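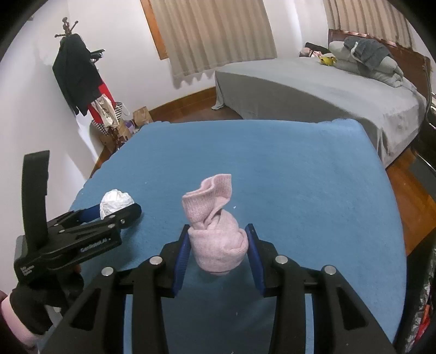
Gemma Vitale writes that she stopped folding the cuff over years ago, after it wore out the elastic on a whole winter's worth of good socks, and she would like the manual to say so before anyone picks up a pair. We are glad to oblige, and her remark has shaped a good part of this section. If your socks are wool, or old, or simply dear to you, please read Step 6 and the caution after it before you start.

Section 4. Rolling and Standing Socks in the Clilora Drawer Insert

By now you have your insert put together and sitting in its drawer (if it wobbles, go back to Section 3 and look at the corner tabs again - they like to pop out on the first try). What follows is the part most people bought the insert for, and it goes much more pleasantly if you give yourself a clear surface, decent light and a little time. A first full drawer is an evening's work for some households, and there is no shame in stopping halfway and finishing tomorrow.

Before you begin

Lay a cloth over the table. Felt or anything with a bit of nap does nicely, as a rolled sock will stay where you set it and won't skate off toward the floor. Pick a plain color that contrasts with most of your socks. Shake the cloth out first, or you will be picking lint off dark knits for the rest of the week.

Make sure every sock is dry right through to the toe. Thick knits can feel dry at the cuff and still be damp at the bottom, and a damp sock that gets rolled up tight will smell stale by the time you want it.

Rolling a pair

1. Lay one sock flat, heel up, and smooth it from the toe toward the cuff with the side of your hand.

2. Lay its mate on top, facing the same way. Line up the toes first and let the cuffs fall where they may. Socks that have been through the wash together for a year are seldom the same length any more, and the toes are the end that matters.

3. Fold the heels inward so the pair makes a fairly even strip.

4. Start at the toe and roll toward the cuff, snugly but without pulling. You want a soft, rounded bundle that gives a little when you squeeze it.

5. Stop when two fingers' width of cuff is left.

6. Now choose your finish.
Folded cuff: open the outer cuff and turn it back over the roll. The top will look loose and a little twisted, and that's fine.
Tucked cuff: push the last bit of the cuff down into the center of the roll with your thumb. It holds less firmly but puts no strain on the knit.

7. Stand the roll on its end, cuff up, and let go. If it tips over, press the base gently against the table to flatten it. If it slowly opens like a flower, it was rolled too loosely, so go back to Step 4.

Caution: Do not use the folded cuff on wool, cashmere, compression socks or anything with a lace edge. The outer cuff carries all the stretch and will lose its shape.

Note: A single sock whose mate is missing can be rolled just the same way. Fold it in half lengthwise first to give it some body.

Filling the insert

8. Begin at the back of the drawer with the socks you wear least. December socks, hiking socks and the pair from your aunt can all live there quite happily.

9. Place one roll in each cell with the cuff facing up. The standard insert has 14 cells. Very thick rolls may need a double cell, and for this you simply lift out one divider and keep it somewhere you will remember.

10. Keep one cell free at the front for singles. Go through it on laundry day, and be firm with yourself about anything that has been waiting a long while.

11. Close the drawer slowly the first time. If a roll catches, it is standing too tall and should be rolled again from a flatter start.

Children's socks

Little socks are too short to roll well as a pair. Lay them together, fold them once across the middle and tuck the toes into the cuff. Two small pairs will share a cell. Many children enjoy doing this part themselves, and if the rolls come out lumpy we would urge you to leave them lumpy - a child who finds her own work redone tends to lose interest rather quickly.

Caring for the dividers

Wipe the dividers with a cloth wrung out in lukewarm water and let them dry standing up. Do not soak them, and keep them away from radiators. Replacement dividers are part number 3364 and come in packs of two.

Section 5 deals with tights and other long items, which want a rather different fold.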